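# 第七章 杂乱与整理：证据到哪里为止

家政类读物谈到收纳，口气往往十分肯定：东西少了，心情就好；桌面空了，效率就高；抽屉分了格，日子便有了条理。这些话流传得太久，听上去像常识。本章打算把它们当作待检验的说法来读。读者若想找一套收纳技巧，可以先翻到第九章，那里有柜体尺寸和分类办法；这一章只问一件事，就是凭什么相信。

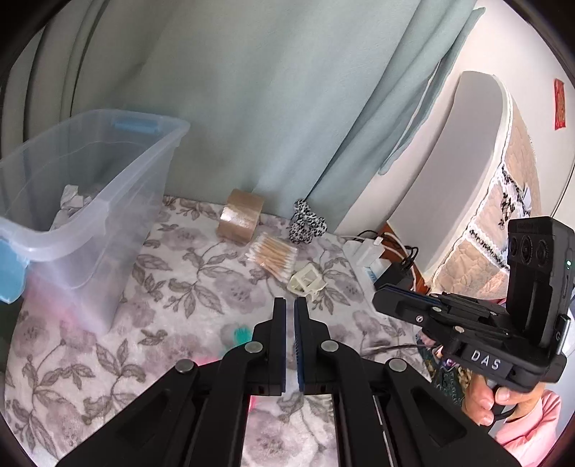
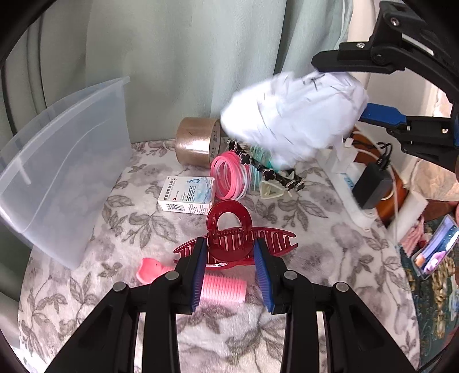 家里东西摊得多，会让人心情变差吗？

目前能说的只有一点：觉得自己家里乱的人，报告心情不好的也比较多。至于哪个在前、哪个在后，现有的多数调查回答不了。心情低落的人可能懒得收拾，也可能对同样一间屋子给出更苛刻的评价，还可能两件事都由第三个原因引起，比如工作时间过长、家里有病人，或者房子本来就小。

## 7.1 “乱”是谁的判断

讨论杂乱，第一道难关是量什么。常见的做法是发一份问卷，请住户自己给家里打分。这样得到的数字，量的是住户的看法，里面混着性格、教养、邻居的闲话和填表当天的情绪。有的人家里窗明几净，仍旧天天嫌乱；有的人把工具摊在客厅半个月，问起来只说一切正常。两个人各打各的分，研究者把分数放在一起求平均，平均出来的东西究竟代表什么，报告里很少交代。

另一种做法是派调查员上门，照着统一的表格评定。听起来客观得多，可麻烦换了个地方。表格总得有人编，编表的人认为水池里有碗就该扣分，这就已经把一种生活习惯写进了标准。午饭后上门和晚上上门，厨房的样子完全不同。住户知道有人要来，多半会先收一收，收的力气又和他们的空闲时间有关。于是最忙的家庭得分最低，报告再写上“杂乱与压力相关”，读的人很容易忘了，忙本身就会带来压力。

Gresel 住户调查是教材里常被引用的一项。它访问了 526 户，既请住户自评，也请调查员评定。两套分数的一致程度不高，作者在正文里提了一句，随后的分析却只用了自评。为什么这样选，文中没有说明。自评分数和心情量表都由同一个人在同一张纸上填写，两者相关几乎是意料之中的事：一个当天看什么都不顺眼的人，会把两栏都往低处打。假如用调查员的评分重做一遍，相关还剩多少？原始数据没有公开，我们只好存疑。

本书的态度是，凡遇到“杂乱指数”一类的词，先找它的定义。找不到定义，后面的结论可以不读。

## 7.2 整理之后的好心情能维持多久

许多人有这样的经验：花一个下午把柜子清空重排，傍晚坐下来，觉得浑身松快。这种感受真实存在，本章无意否认。值得怀疑的是由此往前走的那几步。松快来自柜子整齐，还是来自干完了一件拖了很久的活？一个下午没有看手机、没有回工作消息，这件事本身有没有功劳？如果同一个下午用来修好漏水的龙头，或者把欠下的信写完，会不会一样高兴？要回答这些问题，就得有一组做了别的事的人来对比，而坊间的整理课程几乎从来不设对照组。

Velska 的一个社区项目曾经尝试过。参加者在上课之前填一次问卷，课程结束当天再填一次，分数上升明显，宣传册上把这条上升的曲线印得很大。册子后面有一行小字，写着后来还做过一次回访，只有 27 人答复。答复的人里，分数已经落回到接近课前的位置。没有答复的人情况如何，谁也不知道。愿意回信的通常是对课程印象较好的，若连他们的分数都落了下来，整体情形恐怕不会更乐观。当然，这也是推测，人数太少，正反两方都撑不起什么断言。

这里还有一个更老的问题，统计学教科书里叫作向均值回归。人们往往在最受不了的时候才去报名。状态处在谷底，过一阵子自然会好一些，上不上课都一样。只比较课前与课后，就会把这段自然的回升全部记在课程名下。

所以，读到“学员满意度极高”之类的话，不妨追问几句：什么时候问的，问了多少人，没回答的人怎么算，有没有人什么课都没上。四个问题里能答出两个的材料，在这个领域已经算认真了。

## 7.3 “每天二十分钟”的来历

收纳读物里有一条建议流传极广：每天整理 20 分钟，家里便能长期保持整洁。编写本章时，我们沿着引文一层层往回查。甲书引乙书，乙书引一篇杂志文章，杂志文章引“研究表明”，到此为止，后面没有出处。比较像源头的，是 Trình 出版的一本旧家务手册，里面建议主妇在晚饭之后留出一小段时间收拾房间，具体多久，手册没有写。那个整齐的数字，大概是某次转述时添上去的。

数字查不到来历，不等于建议一定没用。有固定的时间做固定的事，对一部分人来说确实省心。问题在于它被说成了一条适用于所有家庭的规律。独居的人和三代同住的家庭，家务总量相差悬殊；有幼儿的家庭，刚收好的东西转眼又摊开，投入的时间和结果之间没有稳定的换算关系。再说，这段时间由谁来出？读物里的句子大多没有主语。“每天整理一会儿”写得轻巧，落到实际生活里，往往总是同一个人在整理，其余的人在享受整洁。一条建议若不说由谁执行，它就悄悄默认了现有的分工。

我们在课堂上试讲时，有学生提出，既然数字没有依据，不如干脆删掉。编者考虑之后还是把它留在这里，用意是让读者看清一个数字怎样在转抄中获得权威。类似的例子在后面几章还会碰到，例如衣物“一年没穿就该扔”，又如冰箱“只装七成满”。后者牵涉冷气循环，有一部分物理上的道理，第十章会分开讲；前者的依据，编者至今没有找到。

## 7.4 丢弃的代价由谁承担

主张清理的人喜欢讲得到的空间，很少计算付出的东西。扔掉一件旧物，至少有三笔账可算：将来重新购买的花费，处理废弃物的公共成本，以及物主自己的后悔。第一笔因收入而异。收入宽裕的家庭扔错一只锅，再买便是；手头紧的家庭留着备用的锅、旧布和零碎绳子，本来就是一种合理的储备。把这种储备叫作“囤积”，再劝人“断舍”，说话的人多半没有算过对方的账。

Membridge 的一份市政报告提供了少见的另一面材料。当地推行过一次集中清理，居民可以把不要的物件放到路边，由市里统一收走。报告的前半部分列出收运吨数，称活动“成效显著”。后半部分附有居民意见，其中不少人提到，清理后不久又买了同类物品。吨数能证明什么呢？它证明有很多东西被搬走了。居民的家是否因此更好用，要看后来的情况，而后来的情况没有人去查。报告把活动本身的规模当成了活动的效果，这种混淆在公共宣传中极其常见，学习者应当练到一眼能够认出。

后悔这一笔最难算。人对已经扔掉的东西，记忆会逐渐模糊，过些时候问起来，多数会说不记得扔过什么，这常被引用来证明那些东西不重要。推论未免太快。忘记一件东西，和不需要一件东西，中间还隔着一段距离。老人留下的信件，孙辈在二十年后才想起来要看，而当初做清理决定的人早已忘了有过这些信。

## 7.5 哪些说法站得住

怀疑归怀疑，有几条结论的依据比较扎实，本书予以采纳。

通道和楼梯上不堆东西，可以减少绊倒，对行动不便的人尤其要紧。药品与食品分开存放，外包装和说明书一并保留，用药时便于核对。清洁剂不要倒进饮料瓶。重物放在低处。灶台边上不搁易燃的布和纸。这几条有一个共同的特点：它们针对的是具体的危险，不需要借助“心灵的秩序”来论证，也不要求全家看上去整齐。一间符合上述各条的屋子，在杂志编辑眼里可能仍然乱得很。

与此相对，凡是以整洁推断人品的说法，例如“房间什么样，人生就什么样”，本书一概不收。它们无法检验，又容易伤人。调查员带着这样的成见上门，看见的只会是自己预先相信的东西。

还有一类说法处在中间。常用的物件有固定位置，找起来可能更快，这听着合理，实验室里也有若干支持，只是实验里的物件由研究者摆放，受试者此前从未用过那间屋子。人在自己家里另有一套记忆：剪刀在报纸底下，报纸在椅子上，外人看不懂，本人伸手就能拿到。替别人“整理好”之后，反而到处找不着，这样的抱怨几乎家家都有。实验的结论能不能搬进这样的家里，眼下只能说不确定。

下一节从储物空间的量法讲起。请读者先备好卷尺和一张自己住处的平面草图，草图不必精确，门窗的开启方向要标清楚，柜门完全打开时占到哪里也要画出来。许多收纳方案在纸上成立，到了屋里却打不开门，原因就在这一笔没有画。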